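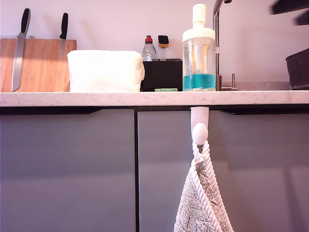
各位好，回一下Lina关于台面怎么收的那封信，原信附在最后。我先说刀，因为她问得最多的是刀。我家原来用的是插槽式刀座，占地方，槽里也没法洗，用了几年以后倒过来磕，能磕出面包渣。去年搬到Mondthorpe以后换成了磁力木板，竖着靠墙放，两把刀挂在上面，刀尖朝下，刀柄高出木板上沿，伸手就能拿到。木板旁边放的是厨房用纸，再过去是装洗碗用品的黑色小架子，洗手液挨着架子。毛巾没放台面上，挂在台面边沿的粘钩上。

下面按Lina信里的顺序逐条答，有些地方我跟之前几位的意见不一样，供参考。

一、磁力板要不要钉墙

我没有钉。租的房子，合同里写明厨房墙面不能打孔，Drotell那边的管理处查得很细，退租时连以前住户留下的钉眼都要问一遍。板子竖着靠墙，底边垫了两小条防滑垫，从抽屉垫上剪下来的就行。取刀的时候不要直着往外拔，先把刀背转向自己这边，让刀刃那侧贴着板，再顺势揭下来，板子基本不会动。直着拔的话板子会跟着往前倒，我刚换的那个星期倒过一次，没伤到人，台面上磕了一个小白点。

板子是在Husdale买的，266块，高38厘米。买之前请量一下自己最长的那把刀，刀刃的长度要比板子短一点，否则刀尖会碰到台面，时间长了刀尖就钝了，台面也会花。我那把长刀的刀尖离板子底边已经很近，再长一点的刀就不合适了。面包刀我放在抽屉里，套个硬纸套，一个月用不了几次。

还有人问磁力够不够。短刀没有问题。中式菜刀我不建议挂这种靠墙的板，太重，挂得住但板子头重脚轻。菜刀要挂就老老实实用钉墙的，或者平放在抽屉里。陶瓷刀挂不住，这个不用试。

洗完的刀要先擦干再挂。木头板子怕水，刀上带水挂上去，时间久了板面会留下一道一道的黑印。我每隔几个月用食品级矿物油擦一遍板子，薄薄一层，放一晚上，第二天早上用纸把多余的油抹掉。

二、木板离水槽多远

Lina说她的木板放在水槽边上，下面已经开始发黑。这个我遇到过，上一块砧板就是这么坏的。挪远一点最省事。如果台面太短实在挪不开，就把板子底部垫高，垫到水流过去也沾不到的高度。瓶盖、软木片都可以，选两个一样厚的。发黑的部分可以用细砂纸磨掉再上油，如果已经软了就别救了，换一块。

三、洗碗的东西放哪里

我的做法是统统放进一个小架子，靠墙。选窄一点的，方形的那种太深，里面会有一块永远够不着的地方，东西掉进去就不管了。架子要能整个拿起来，这一点比好不好看要紧。每隔14天我把里面的东西全倒出来，架子拿到水槽里刷一遍，底下积的那层黏的东西就是洗洁精加水垢，用热水泡一会儿就松了。

洗洁精我习惯用透明的瓶子，剩多少一眼能看见，不用每次拎起来晃。家里如果有几个人轮流买东西，这样也不容易重复买。去年冬天我们柜子里一度有五瓶洗洁精，都是因为不透明的瓶子看着像是空了。

海绵的问题信里吵得最多，我的意见很简单：立着放比平放干得快，能立就立。懒得立的时候平着放也可以，只是换得勤一些。擦灶台的和洗碗的分开，颜色不一样就不会拿错。Qudah上次说用微波炉加热海绵消毒，我试过，味道很大，而且海绵里如果夹了钢丝会打火，我不推荐。便宜的海绵到时候就扔。

洗手液和洗洁精分开放，或者至少用两种不同的瓶子。洗手液用按压泵头的，手上沾了生肉以后用手背就能按下去。我见过两种都灌在同样的泵头瓶里的人家，客人每次都弄错，洗完手滑得冲不干净。

四、毛巾

这一条可能是我改动里最小的，但是最见效的。以前毛巾搭在烤箱把手上，开烤箱要先拿下来，拿下来就随手放在台面上，然后台面上就永远有一条毛巾。现在在台面边沿贴一个粘钩，毛巾带挂环的直接挂，没有挂环的自己缝一段布带，或者对折以后把中间塞进钩子里也行，就是容易掉。

粘钩贴之前要把那个位置彻底擦一遍，有油就粘不住。先用洗洁精水擦，再用清水，干透以后用酒精棉片过一遍，贴上去按住半分钟，等一天再挂东西。包装上写能承重多少的数字不用太当真，湿毛巾比干的重很多，我是按标称的一半来用的。另外贴的位置要看一下下面的柜门，毛巾垂下来以后开柜门会不会夹到。我第一次贴得太靠中间，开哪一扇门都夹，后来撕掉重贴了。撕的时候用吹风机吹热再慢慢拉，胶不会留在上面。

擦手的毛巾和擦碗的毛巾不要共用一个钩子。擦碗的那条我放抽屉里，用的时候拿，用完直接进洗衣机。

五、纸

有两位问为什么不用卷筒架。我用过，立式的那种，扯纸的时候一只手要按住架子，另一只手是湿的，很别扭。后来改成折叠的，一摞直接放台面上，单手就能抽一张。缺点是上面那几张容易乱，溅上水就要扔，所以别放在水龙头那一侧。Mondthorpe楼下那家店有整箱卖的，一箱4,000张，我们跟隔壁两户分，每户分完大概能用大半年。箱子要放在干的地方，我们放在走廊柜子的上层，放洗衣机旁边会吸潮。

放在台面上的那一摞不要太高，太高了会歪，歪了就往刀那边倒。纸碰到刀没什么，人去扶纸的时候碰到刀就不好了。所以我现在的摆法也不算最好，纸和刀挨得有点近，等换了架子以后想把它们隔开。要是各位家里有小孩，刀板请直接上墙，或者收到高处，靠墙放的办法只适合家里都是大人的情况。

六、台面材质

Lina问白色大理石花纹的台面是不是特别难打理。要看是真石头还是仿的。真的大理石怕酸，柠檬汁、醋滴上去不马上擦就会留一个发乌的圈，擦不掉。仿的一般没有这个问题，但是怕烫，热锅不要直接放。不清楚是哪一种的话问房东，或者两样都当心。白色台面上茶渍和咖喱渍比较显眼，小苏打调成糊，敷十分钟再擦，不要用钢丝球。真石头上我先找个不起眼的角落试。

酱油瓶、油瓶底下一定会有圈，这个我没有找到办法，垫一个小碟子，碟子脏了洗碟子。

七、关于“什么都不放”

前面有人说台面上一样东西都不要留，全收进柜子。我试了一个月左右，在六月，结果是每做一顿饭要开十几次柜门，做完又懒得放回去，台面反而更满。后来定的规矩是：每天都用的留在外面，并且都靠墙排成一行；不是每天用的进柜子。靠墙排的好处是前面空出来一整条，切菜、放盘子都够，擦台面也是一抹布从左到右擦过去，不用挪东西。每个星期把靠墙那一行挪开擦一次后面。

电水壶我没算在里面，它在另一侧，因为插座在那里。

Lina如果还打算换架子，Husdale的那种黑色窄架子我买的时候有两个尺寸，小的那个放一瓶洗洁精加一把刷子正好，再加海绵就挤了。建议先拿纸按尺寸剪一块放在台面上看一两天，再决定买哪个。

刀的磨法另开一个主题说吧，这封已经太长。我手边有一块两面的磨刀石，谁住在附近想借可以私下写信给我。

在前一封信里，Lina Moussa 写道：

> 大家好，
>
> 我是今年春天加入列表的，一直在看，没怎么说话。我们的厨房很小，台面只有水槽到灶台之间那一段，最近越堆越满，想请教几个问题。
>
> 1. 刀现在放在一个木头刀座里，太占地方。看到有人推荐磁力板，不钉墙能用吗？我们也是租房，不敢打孔。会不会掉下来？
>
> 2. 我还有一块木板平时放在水槽旁边，下面一圈发黑了，是不是发霉？还能不能救？
>
> 3. 洗洁精、刷子、海绵、洗手液，你们都放在哪里？我现在是一字排在水槽后面，每样东西底下都有水，看着很脏。
>
> 4. 毛巾总是没有地方挂。
>
> 5. 卷筒纸架占的地方比我想的大，有没有别的办法？
>
> 6. 白色大理石花纹的台面平时怎么清洁？上一任住户留下几个黄印子，我用了Qudah说的白醋，没有变化，后来又看到有人说醋不能用，现在不敢动了。
>
> 7. 还是说干脆什么都不要放在外面？我先生赞成这样，我觉得做不到。
>
> 不着急，谁有空回一下就好。尺寸我可以再量。
>
> 谢谢，
> Lina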